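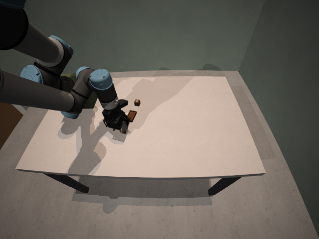
*Jadero tabletop scene in Clallden, with the arm down by the small block and the flat orange-brown piece.*

I've had Clallden on my desktop for eight weeks now and I keep finding excuses to open it. It's a robot simulator for people who want to try out pick-and-place work at home or in a small shop, before spending real money on an arm. You get a room, a table, a six-joint arm with a gripper, and a pile of simple objects to set out however you like. Jadero is the starter pack of tabletop scenes, and it's the one I've used most.

**Getting going**

Setup was painless. The download took a while on my connection, but after that I had an arm moving in 12 minutes, and a fair bit of that was me reading the license page (I know, I know). The first tutorial walks you through lowering the gripper, closing it on a block and lifting. I dropped the block over and over. It was great fun!

You can drive the arm with sliders, a game controller or short Python scripts. I'd start with the controller, which gives you a feel for how the wrist swings when the arm is stretched out. The scripts are friendly too - most of my first ones were under a page - and the error messages are written in plain English, bless them.

**How it looks and feels**

The rooms are plain. Grey floor, dull walls, a table and not much else. I like that more than I expected to, as it leaves my eye on the gripper. The shadows are the real treat. When I'm bringing the fingers down close to the tabletop, the shadow under them helps me judge the height far better than the number in the side panel does. The blue joint caps are handy as well, as I can tell at a glance which way a joint has turned.

Contact is where Clallden earns its keep. Blocks tip when you nudge them high up and slide when you nudge them low. Flat pieces are much harder, just like on a real table, and I spent a whole evening on one before I learned to come in at an angle and take it by the edges. I left the run counter on all this time and it says 1756 attempts, of which 282 were on that one flat piece. No regrets.

**What bugs me**

- The camera snaps back to its default spot each time you reset. There's a lock button, but it forgets its setting when you close the program.
- Part of the table often ends up hidden behind the arm. A second view would fix it, and you only get that with the Pagano add-on, sold separately.
- Undo covers object placement but skips joint moves. I've lost a few nice poses that way.
- My older laptop gets very warm with soft shadows on. Switching to hard shadows helped a lot.

I also tried the trial of Jillari, the cloud service that runs a batch of your scripts overnight. It worked fine, and the morning report is easy to read, but for a hobby user like me the desktop version does plenty.

**Would I buy it again?**

Yes, in a heartbeat. If you already own an arm and only want to test one job, the free trial may be all you need. For anyone learning from scratch, get the base program with Jadero and leave the add-ons for later. An update with cups and bowls is due in October, and I've already cleared an evening for it.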